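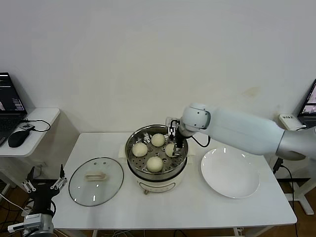
## Re-zeroing the right gripper on the bun cell

I do this every 35 sessions, or sooner if the fingers start pinching the buns (you'll see dents!). Steamer off and cool before you start, please.

1. Park both arms and hit pause on the laptop.
2. Check the cable loop on the right arm. It needs enough slack for a full wrist turn, and mine likes to creep back toward the joint.
3. Wipe the markers with a barely damp cloth. Steam film drives the tracking nuts.
4. Close the fingers all the way and save that as zero. Open them again and read the count. Mine says 1,710, and I redo it if it's off by more than 2.
5. Run one slow pick with a cold bun, tray to plate.

If the bun drops, lower the grip speed to 47 and try again before you touch anything else.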